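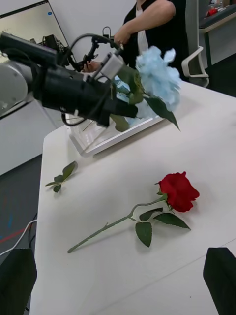

Rule 3 ran to one line: no hand past the wrist joint while the arm holds position. Orsolya Mészáros had written it at Cundotix, after 158 trials and one bruised thumb, and she read it aloud again.

"Holding isn't moving," said Gonzalo Zabala.

"The standard doesn't care. Is the drive powered?"

"Yes."

"Then it's moving. It's moving at zero."

He considered the hydrangea, then the rose still to be placed. The log had a column for deviations — narrow, as if few were expected. He entered the trial number, 249, and under cause he wrote "cable."

"Whose cable?" she asked.

He added his initials. She pressed the stop, waited for the click, and told him to start the checklist from the top.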